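Reviews > Software and methods > Robot learning

Havard grasp refinement: a review from someone who tidies slippers for a living

Last updated: 30 August 2018

I've been living with the Havard method since January, so it's time I wrote it up properly. If you've missed it, Havard is a way of teaching an arm to pick things up from a small set of human demonstrations and then letting it correct its own grip as it closes. The paper made it look very easy indeed. We're a small lab at Jevetthorpe and we don't have the patience (or the money) for huge training runs, so a method that promised decent results from 240 demonstrations was always going to get my attention!

Setting it up took me an afternoon, plus a bit of swearing over the calibration step. The instructions assume you already use Nakura for your recordings. We didn't, so I had to convert everything, and the converter quietly flips the wrist angle if you leave the default on. Check that first. I lost two days to it.
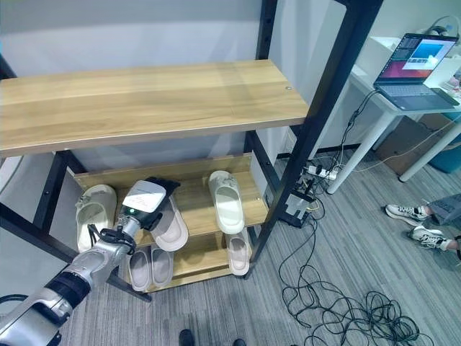

Soft footwear is a horrible test for any grasping method, and I mean that fondly. A mug stays the shape it was when you planned the grasp, but a slipper squashes, folds and slides away from you. Havard copes by planning a rough approach and then nudging the fingers in small steps as contact builds up. Our task was tidying a rack, and what I like about it is how many ways there are to go wrong: the fingers have to come in at the open heel of the pinkish-grey one on the middle shelf with a cream slipper standing on either side, and there's a wooden shelf overhead to mind as well. The old Vainio planner hated that. It would stop dead whenever a neighbour was too close, and I'd end up moving things apart by hand.

So, numbers. Over 2422 attempts, Havard put the slipper where we asked 12 percentage points more often than Vainio did, using the same arm and the same demonstrations. That's a smaller gap than the paper reports, but I'm happy with it. Training takes 30 minutes on our machine — short enough to try a daft idea before lunch.

Now the grumbles. It's slow at the moment of contact, and visitors always ask if it has crashed. Pale things against pale things confuse it more than they should. The logging is dreadful too: you get one line per attempt and no clue which correction went wrong, so I ended up writing my own.

Would I recommend it? For soft, awkward objects, yes, and we're keeping it. For boxes and tins I'd stick with Vainio, which is quicker and much less fuss. I still want to try Havard on wool hats, once I've fixed that logging.

Contact the reviews desk | Back to top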